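Newsroom tools notebook, March
Council politics tracker, boundary review week
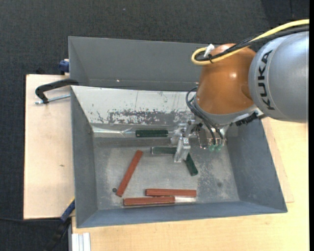 Right, so the Ellton boundary consultation closed at noon and I spent the whole morning trying to get the tracker to understand that Porkley is both a ward and a parish. It has been treating them as the same place. Which explains why the ward looked so weirdly active last month (I'd even suggested a piece on it, glad that one never got picked up).

Started with the submissions. The council put 3208 of them online in one enormous PDF, scanned, some sideways. Ran the text extraction twice. First go gave me rubbish for the handwritten ones, second go with the contrast pushed up was much better, though it still reads "ward" as "word" a lot. I've added that to the corrections list. If anyone else is searching the text, try both spellings until I've rerun the lot.

Tagging by what people are actually asking for:
keep Porkley as it is
split it along the railway
merge it with Humphreys
something else entirely (bins, mostly, and one long letter on the history of the cattle market)

The merger option is the one the ruling group wants and it's the least popular in the pile so far. I'm not writing that down anywhere public yet, I've only read through the first batch properly and a lot of the later ones look like the same template letter with a different name at the bottom. Need to decide whether template letters get their own tag. I think yes. The opposition group did a leaflet with a tear-off slip and those are easy to spot, same paragraph about "our voice on the council", same typo in the second line.

10.40, phoned democratic services to ask if template responses are weighted differently. They said every response is read. Asked again in a slightly different way and got the same answer. Fine. Have put the question in an email so there's something in writing.

Seat sums. The council has 33 seats now and the draft map keeps it at 33, so all the arguing is over who gets which bit. I rebuilt the last election on the new lines, using the polling district figures, and it is fiddly because two of the districts get cut in half. For those I just shared the votes out by number of electors on each side. Crude! But it's what we did last time and I'd like the two to be comparable. On that basis the ruling group loses one seat in the west and gains one in Humphreys, so no change overall, and the independents get squeezed. Don't quote this. The postal votes aren't broken down by district and I've spread them evenly, and in Humphreys that could easily be wrong.

Lunch at desk.

Afternoon was the map. The boundary file opened in the wrong place (the North Sea, lovely) and I lost ages to that before spotting the projection setting. It's in the shared folder now with "use this one" in the name. Please don't use the other one. Colours are the party colours minus the red we had before, that one came out nearly brown on phones.

Then Disireck, which is the system the council uses for its meeting papers. They've changed the page layout again and our scraper fell over at 15 items, every time, so it was only ever picking up the first page of results. I've no idea how long it's been doing that. Possibly since they moved the committee calendar. Patched it to follow the "next" link and it pulled in a heap of planning papers we'd missed, plus the minutes of the meeting where the review timetable was agreed. Those are worth a read, there's a bit near the end where two members of the same group vote opposite ways on the closing date and no reason is minuted.

Things still to do
rerun extraction with the ward/word fix
template tag, and go back over the first batch with it
check the split districts against the electoral register totals
chase democratic services if nothing by tomorrow
ask the desk whether they want the map with or without parish lines, I prefer without
old scraper logs, find out when it broke

Left the rerun going when I packed up, please don't restart the machine by the window.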